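Kolden Studios – Stage 2
Daytime Serial Production: Standing Set Inspection Checklist

Production: "Prarkwood"
Inspection period: October
Inspected by: Keabetswe Hendricks, Production Safety
Received by: Filippos Athanasiadis, Set Decoration
Work order: 2666

The inspection covered the three standing sets scheduled for the next taping block: the Brouwer family kitchen, the Dollby Hotel lobby, and the hospital corridor. Each item is marked Satisfactory, Correct Before Taping, or Not Applicable. Items marked Correct Before Taping must be signed off by the department named in the comment.

SECTION A – ACCESS AND EXITS

A1. Exit doors unlocked and unobstructed during working hours
Satisfactory.

A2. Fire lane behind the sets kept clear
Correct Before Taping. Two flats from the old courtroom set are leaning in the fire lane behind the hospital corridor. Construction to return them to the scene dock.

A3. Exit signs lit and visible from each set
Satisfactory. The sign nearest the hotel lobby is dimmer than the others and should be checked again at the next inspection.

A4. Audience seating
Not Applicable. The serial is taped without an audience.

SECTION B – SCENERY

B1. Flats braced and weighted
Satisfactory in the kitchen and corridor. In the lobby, the brace behind the elevator doors has been moved to make room for a camera position and was not put back. Correct Before Taping. Construction.

B2. Stairs and handrails secure
Correct Before Taping. The third tread of the lobby staircase moves underfoot. The wedding episodes call for eight performers on these stairs, several in long gowns. The staircase is closed to cast until the tread is repaired.

B3. Doors open and close freely
Satisfactory. The kitchen door still sticks when slammed. The writers have been asked to note this for the Brouwer confrontation scenes.

SECTION C – PROPS AND TABLE DRESSING

C1. Tabletops stable and free of sharp edges
Satisfactory.

C2. Freestanding items rest flat and do not tip when handled
Satisfactory. Glassware for the engagement party is to be stored in its crate between takes.

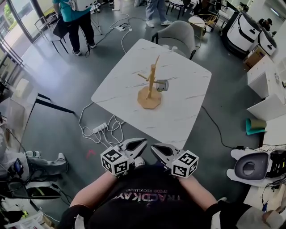
Item C2: mug tree with gray mug, marble-patterned tabletop.

C3. Breakaway items labeled and stored apart from real ones
Correct Before Taping. The breakaway vase and its real double were found on the same shelf – both unlabeled. Props to separate and tag them.

SECTION D – ELECTRICAL AND LIGHTING

D1. Cables taped or ramped where cast and crew walk
Satisfactory.

D2. Safety chains on hanging fixtures
Correct Before Taping. Fixture 399 has no chain. Fixture 400 has one, but the clip is bent. Lighting to replace both.

D3. Practical lamps in working order
Satisfactory. The bedside lamp in the hospital set has a new cord.

GENERAL COMMENTS

Mr. Athanasiadis has asked that the lobby be inspected again after the wedding flowers are delivered, as the arrangements will stand on both sides of the main doors. The request is approved. Call time for the second inspection is 6:30 a.m., before cast arrival.

Signed: K. Hendricks
Copy to: Construction, Lighting, Props, Stage Management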